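Fakholm Desk Survey, release 2

README

What this is

A table of 651 answers to a questionnaire on desks and tables people work at from home. It covers surface material, height, what the owner paid, how long they have had it, and what has gone wrong with it. The file is survey.csv, one row per desk. A second file, notes.csv, holds the free-text remarks and joins on the desk_id column.

We put the first release together because every buying guide we read repeated the same claims about desk height and "durable finishes" without saying where they came from. Having collected our own answers, we are less sure of most of those claims, and not very sure of ours either.

Where the answers came from

The form was linked from the Brincombe newsletter and from two furniture repair boards. People who read a newsletter about furniture are not ordinary desk owners. They spend more, they oil things, and they know what a veneer is. Please don't quote a percentage from this table as if it described the public.

Of the 651 rows, 442 have a price. The rest left it blank or wrote something like "gift" or "too much." Prices over 2000 were kept when the remark backed them up and set to missing when it didn't. Currency was not asked for in release 1, a plain mistake on our part, and those rows carry the flag cur_unknown. 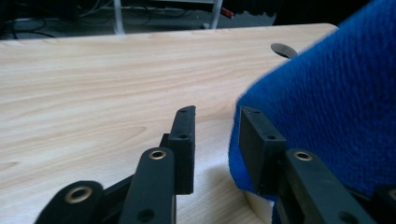 Surface material is self-reported, and we trust it about as far as we trust the labels in the store. People write "solid oak" for anything with a visible grain. The column mat_claimed is exactly what they typed. The column mat_guess is our cleaned-up version, and the word guess is there on purpose. If your result depends on telling solid wood from veneer, this is the wrong table.

Height is in millimeters. A cluster of rows sits at exactly 300, which would suit a cat. We think those people measured the gap under the drawer, or gave a width. They are left in with height_ok set to 0.

The comfort score

Release 1 had a comfort column from 1 to 10. Several readers asked for it to come back. It won't. Almost everyone gave the desk they already owned a 7 or an 8, whatever its height, age or price, and a chart made from it was passed around as proof that the Riviere layout is better for your back. Nothing in the survey could show that.

Known problems

Sit-stand desks are counted at their lowest height only.
The Sinard rows include some repeat answers. We removed the obvious ones.
"Years owned" was rounded by most people to 1, 5 or 10.
Wobble is yes/no, and floors wobble too.

Changes in release 2

Split the material column in two.
Dropped comfort.
Fixed the join on desk_id, broken in the March upload.

Use

Free to copy and change. If you publish from it, say which release you used and how you handled the missing prices. Corrections are welcome, preferably with a tape measure reading attached.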